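Home | Syllabus | Readings | Screenings | Assignments | Contact

Music Documentary: Sound, Rights and Release
Unit 7 handout: Clearing and preparing archival recordings

This handout covers the steps between locating an old recording and placing it in a finished film. It assumes you have read the chapter on synchronization from the previous unit. Bring a copy to the screening session in June, as the worksheet refers to it.

1. Two copyrights, two licenses

A commercial recording usually involves two separate copyrights. The first covers the composition: melody, harmony and lyrics. The second covers the sound recording, meaning one particular captured performance. Using the recording in a film requires a synchronization license for the composition and a master use license for the recording. The holders are often different parties, and an agreement with one does not bind the other.

If the performance is newly recorded for the film, the production may own the master. The synchronization license is still needed unless the composition is in the public domain. A traditional song may be in the public domain while a later arrangement of it is protected. Record the source of every arrangement, including those the singers describe as "just how we do it."

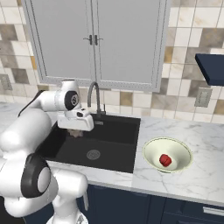

By Leonie Wihongi
Course notes, Music Documentary

2. The cue sheet

A cue sheet lists every piece of music heard in the film, in order of appearance. Each entry gives the title, composer, publisher, performer, duration and type of use. Background music and music performed on screen are marked separately. A song that returns later in the film gets a new entry each time.

Start the cue sheet at the rough cut. In the course case study, Kolier, the editor Hamish Waaka kept a running list from the first assembly. The film uses 19 cues. Two were field recordings with no named composer on the tape box, and these took nearly as long to resolve as the rest of the list combined. One was eventually matched to a published songbook. The other was removed, and the sequence was recut with location sound.

3. Transfer from tape

Ask for a flat transfer at the highest resolution the archive offers. A flat transfer has no noise reduction, equalization or limiting applied. Processing can be added later – it cannot be taken out again.

Check the following before accepting files:

- playback speed, against a known pitch reference if one exists
- channel layout (a mono tape played on a stereo head may show slight timing differences between channels)
- complete heads and tails, including slates and spoken announcements
- file names that match the archive's own shelf marks

Spoken announcements should be kept with the master file even when they will not be used. They often hold the only evidence of who is performing.

4. Restoration for film

Restoration for a film mix differs from restoration for an album. In a film, the recording may sit under speech or room tone, and a moderate level of hiss is masked. Heavy noise reduction produces artifacts that become obvious when the music is brought up alone. Gisela Teuber, who mixed Kolier, treated clicks and hum first, then left broadband noise untouched until the picture was locked.

If a companion album is planned, prepare separate masters. Film edits often shorten an introduction or join two verses, and these edits should not carry over into the album version without the performers' consent.

5. Release terms

Licenses are limited by territory, term and media. A festival license typically covers festival screenings only. Streaming, download, broadcast and educational use should be named in the contract. Many productions negotiate festival rights first with a stepped option for wider release, at a fee fixed in advance. Without the fixed fee, the price may rise once the film has an audience.

Soundtrack rights are a further grant. Permission to use a recording in a film does not include permission to sell it on an album.

Worksheet

Using the Kolier excerpt, prepare a cue sheet for the opening reel. For each entry, state which licenses are required and who would grant them. Mark unknown holders as "unresolved" and give your next step. Send questions to Raed Nseir before the session.

Related handouts
Unit 5: Location sound for live performance
Unit 6: Synchronization basics
Unit 8: Subtitling song lyrics (Manaia Tamihana)
Release forms for performers

Contact the course office | Copyright Music Documentary course staff | Back to top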